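本站使用 Cookie 以保存阅读设置。继续浏览即表示同意。[接受] [仅保留必要项]

工作日记 / 夜间采集

星期六，凌晨写完

晚上的计划是补夜间直行段。训练集里白天和黄昏的片段早就够用，夜间一直偏少，而且现有的夜间片段大多来自同一条有连续路灯的主路，两侧亮度对称，模型学到的东西有限。上周评估时，Erness（我们给行驶策略模型起的名字）在单侧强光的路段会持续向暗侧偏，偏到路缘附近才修正。Natalia Aguirre 看了轨迹之后的判断是样本分布问题，控制器先不动。我同意先补数据，再谈别的。

目标写在任务单上：300 段有效片段，每段 20 秒，单侧强光与双侧弱光各占一半，转弯和路口不计入。车速上限沿用旧值。操作方式为人工遥控，全程记录操纵杆输入、轮速、惯性单元和前视画面。前视相机固定在车体上，位置不变，曝光参数分两组：前半程自动曝光，后半程锁定。

傍晚在 Bunley 仓库做出车前检查。Bunley 的充电位只有两个能用，Sturavby 底盘占一个，另一个让给了白天组。检查项依次为：胎压、急停、遥控链路、时间同步、存储余量。时间同步第一次没过，前视画面和轮速之间有固定偏移，重启记录进程后仍在。Endang Majimbun 查了配置，发现白天组改过触发方式，由硬件触发改成了软件时间戳，改完没有在交接表上写。改回硬件触发，偏移消失。建议以后配置文件进版本库，每次出车前自动比对，差异直接打印在终端上。这个建议我去年提过一次，今天重新写进交接表。

人员分工：我遥控，Endang 看链路和存储，Citlali Quintero 步行在后面负责安全，手里拿急停。Agnes MacBrayne 在办公室远程抽查上传的片段，隔一段时间给我们反馈一次质量。

第一条路段是 Ayala 街的北半段。两侧都有住家，灯光弱，路面平整，没有车道线。没有车道线是选这条街的原因之一，模型目前对标线依赖过重，一旦标线消失，横向误差立刻变大。我按路缘距离保持居中行驶，靠右侧路缘作参考，因为右边路缘的明暗边界比左边清楚。跑了几趟之后发现一个问题：我自己的操纵习惯会进入数据。我在右侧有停放车辆时会提前向左让，让的幅度比实际需要大。这种提前量如果每段都有，模型会把它当成规则。于是改为由 Endang 和我轮流遥控，片段元数据里增加操作员字段，训练时按操作员分层抽样。

第二条路段是同一条街的南半段，单侧强光，今晚的重点。店面和路灯集中在左侧，右侧靠行道树和建筑，暗得多。自动曝光在这里表现不稳定，强光进入画面时整体压暗，离开后恢复得慢，恢复期间暗侧的路缘几乎分辨不出。锁定曝光后暗侧稳定了，代价是左侧高光区完全丢失。两组数据都保留，不做筛选。Xóchitl Arriaga 做标注规范的时候坚持过一条：传感器真实会遇到的退化，不要在入库阶段清掉。我当时觉得会增加标注成本，现在看这一条是对的。

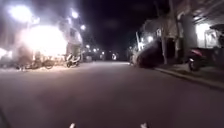
图注：南半段，单侧强光，前视相机。左侧高光溢出，右侧为停放车辆与行道树；底边白色部分为车体前部。

标注上的麻烦有三处，先记下来，周会上再定。

一，高光溢出区的可行驶边界。现行规范要求沿路缘画线，路缘不可见时按前后帧插值。但车速低，同一片光晕会在画面里停留很久，插值的两端都不可靠。Agnes 的意见是这类区域单列一个“边界不确定”标签，训练时降低该处损失权重。Xóchitl 的意见是仍然画线，另存一个置信度。我倾向后者，理由是标签一旦设为不确定，标注员会倾向于多用，半年后很难回头重标。

二，停在路边的两轮车。白天它们有清楚的轮廓，夜里在逆光下轮廓被亮光吞掉一部分，标注员有时标成一辆，有时标成两辆，框的大小也不一致。对行驶策略来说，数量不重要，重要的是占用范围。提议夜间片段里成排停放的两轮车统一标为一个占用区域，不分个体。检测组可能会反对，他们需要个体框。可以做两套标签，检测组那一套由他们自己出人。

三，车体入镜部分。前视画面底边始终有车体前部的一点白色，白天对比低，没有人在意，夜里反而显眼。早先某一版模型在底边颜色变化时输出会抖，后来用固定遮罩处理掉了。问题在于遮罩是按旧支架做的，换支架之后入镜位置有移动，遮罩没有完全覆盖。今晚的数据入库前要重新做一版遮罩，旧数据用旧遮罩，两者不能混。Endang 负责，下周初交。

采集过程本身没有大问题，小问题照记。

遥控链路在南半段中间断过一次，车按设定减速停住，恢复后继续。断链前后的片段作废，不进有效计数，但原始记录保留，给链路组看。断链位置附近有一排金属卷帘门，是否有关系不能判断，一次不足以说明问题。

存储写入在锁定曝光那一组出现过两次短暂积压，没有丢帧。原因可能是同时开了两路预览，关掉一路后没有再出现。

有一次一辆摩托车从后面超过去，Citlali 提前在对讲里报了，我停车等它走远再继续。这一段标为“外部交互”，不计入直行段，但值得单独留。夜间被超车的样本我们手里很少，后来者的前灯会在路面上打出移动的亮斑，模型很可能没有见过。另开一个小任务收集这类片段，需要先写安全方案，不能靠碰运气，也不能请路人配合。安全方案由 Citlali 起草，她对现场最清楚。

收车后统计：录得 326 段，自动检查剔除时长不足、链路中断和同步异常的之后，还剩的数字刚好过线，任务单可以关。不过 Agnes 抽查了 100 段，她认为单侧强光那一半里，强光全部在左侧，没有一段在右侧。这一点我在现场没有想到。按同一方向跑，亮侧当然永远是同一侧。模型原本的毛病是向暗侧偏，如果补进去的数据全是左亮右暗，它学会的可能是“在这种画面里往左修正”，跟光照没有关系，换一个方向又会错。

处理办法有两个。一个是左右镜像，成本为零，但操纵量符号、惯性单元横向分量和偏航角速度都要一起翻，之前有人只翻了画面和操纵量，漏掉了惯性数据，训练出来的东西没法用。另外，镜像之后停车位置、靠行侧也跟着翻，相当于换了一套交通习惯，占比不能高。另一个办法是反方向再跑一遍，同样的路段，同样的参数。我选第二个，镜像只作少量补充。任务单不关，状态改为“部分完成”，备注写明原因。

Natalia 问能不能先用现有的片段训一版看看趋势。可以，但结果只作参考，评估集必须先把右侧强光的片段补齐，否则评估会偏向好看的一面。评估集现在的夜间部分和训练集是同一批人在同一条街上录的，严格说不算独立。下一次要换街，至少换一个片区，操作员也最好换。Agnes 说她可以出一个晚上来遥控，她没有受过我们这套居中习惯的影响，正合适。

关于居中这件事再补几句。模仿学习的数据里，好的驾驶太多，坏的太少。我们每一段都居中行驶，模型从来没有见过偏离之后怎样回来，一旦自己偏了，就到了没有样本的地方。白天组做过人为偏移再恢复的片段，做法是先偏离中线，偏离动作不记入训练，只取恢复部分。夜间还没有做过，原因是安全上不好控制，暗侧看不清的时候故意往暗侧靠，Citlali 不同意，我也不坚持。折中方案是在封闭的仓库后院里做，自己架灯，单侧打光，先打左边，再打右边，强度分几档。院子里的地面跟街面不一样，背景也单调，但恢复动作是真的。Bunley 后院晚上能不能用，还要去问。

设备方面，电池收车时余量比上次低，路程相近。二月气温低，有影响，但差得偏多，下次出车前做一次容量测试。右后轮有轻微异响，空转时听不到，负载下才有，已登记。镜头收车后擦过，表面有一层薄灰，强光下的光晕有多少来自灰、多少来自镜头本身，今晚的数据分不开。出车前应当擦一次并拍一张标准光源下的参考图，加进检查项，排在时间同步之后。

数据命名仍按旧规则，地点、光照类型、曝光组、操作员、序号。光照类型新增方向后缀，左亮写 L，右亮写 R，双侧写 B。旧数据补写后缀，可以用脚本按左右半幅平均亮度自动判，再人工复核模糊的。脚本我来写。

上传在后台跑，走之前完成了一半多，校验和没有报错。原始盘留在仓库柜里，不格式化，等 Agnes 确认入库再说。

待办：
- 反方向重跑南半段，两组曝光
- 新遮罩（Endang）
- 被超车片段的安全方案（Citlali）
- 周会：不确定边界的标注方式，两轮车合并标注
- 询问后院夜间使用
- 电池容量测试，右后轮
- 亮度方向脚本
- 配置文件进版本库，第二次提

最近的日记
时间同步偏移的排查记录
换支架之后：标定重做
黄昏数据为什么不能代替夜间数据
操纵杆死区与低速抖动
标注规范第三稿，与 Xóchitl 的讨论
雨后路面反光，一次不成功的采集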